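I have been humming the same forty seconds of music since May, and I would like to blame a film I haven't even seen. The song is "Gutham," the dance number from *Kadanach*, and if you have been to a wedding, a gym or a cousin's birthday lately then I'm sorry, it is probably playing in your head now too. It came out 11 weeks before the film did. By the time the posters went up, my niece knew every step, my sister knew most of them, and I had learned the shoulder part in the kitchen while the rice burned.

I love a big dance number, let me say that first! I grew up on them. We used to wait for them to come on the television after dinner, and my mother would put down whatever she was folding and watch standing up. But in those days you met the song inside the story. The heroine had run away, or the brother had come home, and then the drums started and you felt it in your chest because you had spent an hour with these people. With "Gutham" I have no idea who anyone is. There's a woman in green on a staircase and a great many men in sunglasses, and for all I know it's a film about tax.

Sumathi Fernandes, who worked out the steps, said in a radio chat that she was given 4 days and a melody with no words yet. No script, no scene. I thought that was a sad thing to hear, though she said it cheerfully enough, and I have to admit the steps are wonderful. 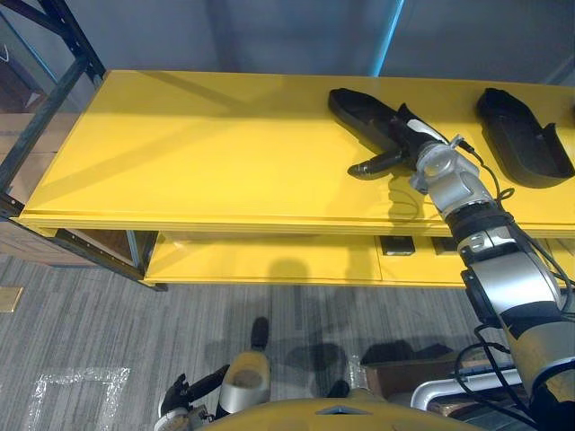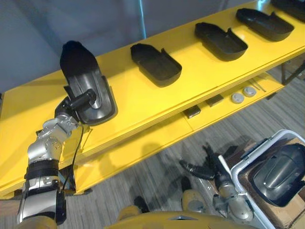

*Black trays and a bright yellow surface.*

My friends tell me I'm being old-fashioned, and they may be right. A song has to sell the tickets these days, they say, and the Acharya (our last single-screen theater, 388 seats, one very loud fan) was full on opening night when it hasn't been full in ages. I was glad to hear it. I want the Acharya to stay open more than I want to win an argument. But my neighbor, who went, told me people got up for snacks as soon as the number was over, and that part bothers me a good deal. Somebody wrote the second half of that film. Somebody acted in it.

What I'd like is a small thing. Let us hear the song early if you must, put it on the radio, let the kids dance to it at school. Just keep the pictures back until the film is out. Give me the tune and let me wonder about the staircase.

I'm going to the late show with my sister, and she has promised not to do the shoulders until the song starts. I've promised to stay in my seat afterward, all the way to the credits, popcorn or no popcorn.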